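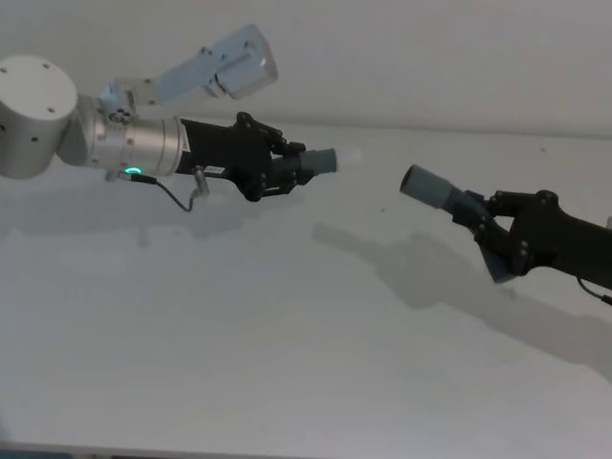
The two arms at the Drila bench, parts held but not yet joined.

The paper said 291 successes out of 346, and she had been sent to Stulteten to find out what a success was.

"Fully seated," said the man from Flilis.

"And who decides it's fully seated?"

"The model does. It watches the wrist forces and scores itself."

She wrote that down slowly, so that he would see her doing it. On the bench the left arm held its grey tube and the right arm held the other, open end inwards, with a gap between them.

"So the thing that does the job marks the job."

"We checked a sample by hand."

"How large?"

He looked at the door – she thought he might be hoping for somebody senior. "It's in the appendix."

She had read the appendix on the train, twice. It gave the El Fassi method four pages, most of them about how the arms learned from their own misses, and gave the hand check a single line with no number in it.

"Leave the scoring off," she said. "Run it, and I'll pull on the parts myself."

"They aren't really meant to be pulled."

"What are they meant for, then?"

He had no answer to that, or none that he liked. He sat down at the keyboard, typed something, deleted it and typed it again. She turned to a clean page and ruled 2 columns, one for his score and one for hers.

"Whenever you're ready," she said, and the left arm began to move.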